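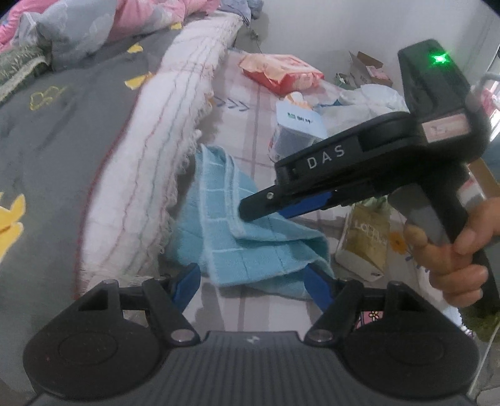
Why Do Towels Dry You?

You get out of the bath. You are dripping on the floor, and someone is yelling about the floor. You grab a towel, rub it around for a bit, and now the towel is wet and you mostly aren't. Nobody claps, but a pretty good trick has just happened.

So where did the water go, and why did it agree to leave?

Water is clingy

Water is made of tiny bits called molecules. They are much too small to see, and they like to hang on to each other. That's why water makes drops instead of spreading out into dust. They also like to hang on to certain other things, and your skin is one of them. So is cotton.

Cotton happens to be better at it. When a towel touches a drop on your arm, there is a small tug-of-war, and your arm loses. Your arm doesn't mind.

The climb

Cotton comes from a plant. The fluffy part is made of long, thin fibers, and people twist those fibers into thread. Between the fibers there are lots of skinny gaps. Water creeps into the gaps, grabs the sides, and pulls more water in behind it. It can even go uphill. This is called capillary action (say it KAP-uh-lair-ee), and plants use it too, to help get water up from their roots.

You can watch it happen. Put a little water in a cup, add food coloring, and dangle one end of a paper towel in it. Wait. The color will climb up the paper all by itself, in no hurry at all. Put a plate under the cup first. Food coloring is very fond of kitchen counters and would like to live there forever.

What's with the loops?

Look closely at a bath towel and you'll probably find that it's covered in little loops of thread. This kind of cloth is called terry. The loops give water many more places to go than a flat cloth would. Imagine a parking lot, then imagine a parking garage with 6 floors. Same patch of ground, a lot more cars.

Kitchen towels are often woven flat, and they do fine, because a plate is smaller than you and doesn't wriggle.

The brand-new towel problem

A new towel is soft and fluffy and sometimes hopeless. It pushes the water around your back like a broom. Some factories put a coating on towels to make them feel nice in the store, and that coating can keep water out. A few washes usually take care of it. Fabric softener can cause the same trouble, so a towel that smells like a meadow may dry you about as well as one.

Where does the water go next?

Hang the towel up and the water floats off into the air, a few molecules at a time. This is evaporation. It works best when air can reach as much of the towel as possible - spread over a rail is good, in a heap behind the door is bad. In the heap, the water can't get out, and tiny living things called bacteria move in and start making a smell. If you use your towel on Tuesday and it stinks by Thursday, you've been running a hotel.

Try this

Find an old sock, a paper towel and a plastic bag. Put one spoonful of water on a tray, press the sock on it, and see what's left. Do it again with the other two. Guess first who'll win. (If you guessed the plastic bag, do the experiment twice.)

Then dry the tray. You know how.

Written by Ornella Pellegrini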